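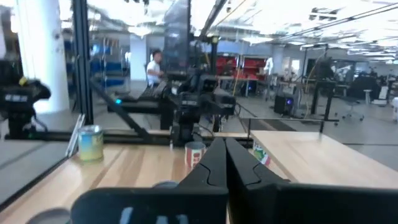 Section 3: Setting Up the Shelf-Stocking Task

This section covers the pantry chore in the Menent home task set: picking up cans from a table and putting them on a small shelf. Read it through before you power the arms. The settings are for the Menent controller software, June release.

Before you start

The arms can do this job slowly, on a clear table, with containers they have been trained on. They can't yet put away a full bag of groceries. Soft packs, glass jars and anything that rolls should be left for a person.

Setting out the table

1. Press the stop button and check that the arms hold still.
2. Wipe down the tabletop. Crumbs under a can will tip it.
3. Place the shelf near the far edge, centered from left to right.
4. Stand the cans upright on the table with space between them. The fingers need room to open on both sides of a can.
5. Keep cables off the tabletop.

Note: Mix the labels. A policy trained at our Skellstead site on one brand of soup dropped other brands often enough that we had to start over.

Running the task

6. Release the stop button and home all arms.
7. Load the task file "Kavanagh-shelf" and set speed to 40 percent.
8. Press Start. Keep your hands outside the table border until the status line reads Idle.
9. If a can falls over, pause the run, stand it up and press Resume. The arms will not right a fallen can.
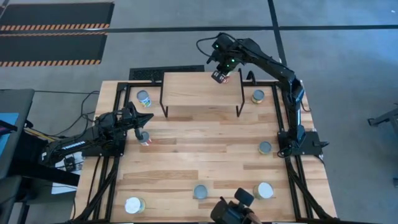

Figure 3-1. Cans set out around the shelf, with one can held above it by the right arm.

10. At the end of the run, save the log. Enter the number of cans placed and the number you had to touch yourself.

Caution: Do not reach in to catch a falling can. The arms do not detect hands.

Caution: Use sealed, undented cans. A dented rim can slip in the fingers.

What to expect

Over 594 logged attempts with the Lolex gripper pads fitted, 366 cans reached the shelf without help. Most of the misses came at the last step, when the can touched the shelf edge on the way down. A person does the same job faster and with fewer drops, so plan on having an operator at the table for every run.

Lifting the can is the easy part. Choosing where to put it on a shelf that already holds other cans is still unreliable. If you need full rows, let the arms place the first can and finish the row by hand.

For worn finger pads, see Section 5. For log file formats, see Section 7.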